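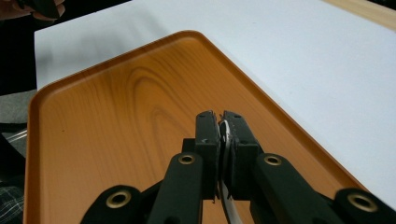

Soledad Bravo
Technical Writer, Sarbridge Workroom Guides

4. Preparing the work tray

Sections 4 and 5 apply to all flat strip stock handled at the table. The orange wood-grain tray is used throughout. Complete section 3 (clearing the tabletop) before you begin.

4.1 Placing the tray

1. Wipe the tabletop and the underside of the tray with a dry cloth.
2. Set the tray flat on the table with the raised rim facing up.
3. Press lightly on each rounded corner. If the tray rocks, turn it end for end and check again.
4. Keep 300 mm of clear table on the side where you stand.

Note: The printed grain is dark in places and the surface reflects overhead light. Move the lamp — not the tray — until the glare is off your working area.

4.2 Handling the strip

1. Cut the strip to 400 mm. Do not crease the end.
2. Grip it near one end and let the remainder hang in a natural curve.
3. Bring it in over the rim and lower the free end first.
4. Lay the strip down along the base, clear of the rim on all sides by 2 mm or more.
5. Release the gripped end last.

CAUTION: Thin strip can spring back when released. Keep your face away from the tray.

CAUTION: Do not drag the strip across the rim. Ridged edges will mark the finish.

4.3 Storage

Return unused strip to the Palcombe sleeve, one length per sleeve. Store the tray flat. For worn or lifted grain print, see page 54.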